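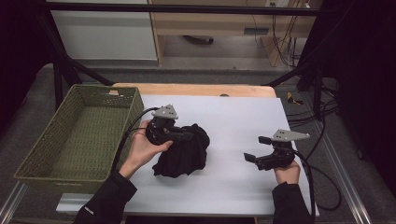 Black cloth on a white tabletop

Resovwood Joinery – Frequently Asked Questions

What do you make?

Timber windows, external and internal doors, stairs, and fitted shelving. Everything is made to measure. We don't hold standard sizes in stock and we don't sell flat-pack.

Do you supply only, or do you install as well?

Both. Builders mostly take supply only and collect from the yard. Homeowners usually ask us to fit. If you want installation, tell us when you ask for the quote, as it changes how we prepare the frames.

Which timbers can I choose from?

Oak, ash, Douglas fir and a treated pine for painted work. For anything outside that list, ring first. We can often get it, but you will pay for the full board even if your job only uses part of it.

How long does an order take?

Windows and doors leave the workshop 36 working days after you sign off the drawings. Stairs take 41. The clock starts at sign-off, so a change to the drawings afterwards restarts it. Paint colours can be changed up to the day the job goes to the spray shop.

Who measures up?

On supply-and-fit jobs, we do. On supply-only jobs the measurements are yours, and we make to the sizes you give us. Measure the opening in three places across and three down, and send us all six figures. Don't take anything off for clearance. We do that here.

Is there a minimum order?

Yes, $700 before tax. Repairs to joinery we made ourselves are exempt.

Can you match an existing moulding?

Usually. Send or drop off a piece as long as your hand, with the paint stripped from one end so we can see the profile. If the cutter has to be ground specially there is a one-time charge, and we keep the cutter on file under your address.
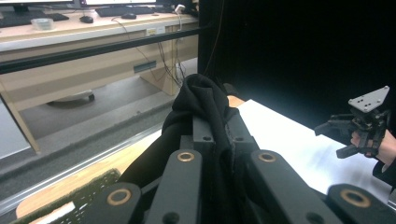 Old mouldings are rarely consistent from one room to the next, so please take your piece from the room where the new work is going. Skirting and architrave often look alike but were run from different cutters.

What finish do external doors come with?

Primer and two coats of a microporous paint called Fetell, or a clear oil if you prefer to see the grain. Oiled doors need another coat every May or so. Painted doors can be left for several years – longer under a porch.

Do you do glazing?

Windows come factory glazed with sealed double units. Triple glazing is available on our Druvurden range only, as the sections on the other windows are too slim to take it.

Where do you deliver?

Anywhere a truck can get to. Delivery within the Tilahun valley is included in the price. Past that we quote by distance. The driver unloads to the curb, and you will need 2 people on site to carry anything heavier than a single door.

What if something arrives damaged?

Note it on the delivery slip and email photos before the piece is fitted. Once it has been screwed in, painted or trimmed, we treat it as accepted.

Can I visit the workshop?

Yes, by appointment. Please wear closed shoes. Call the office and ask for Concetta Carbone, who looks after bookings and quotes.

Page last updated 17 May 2023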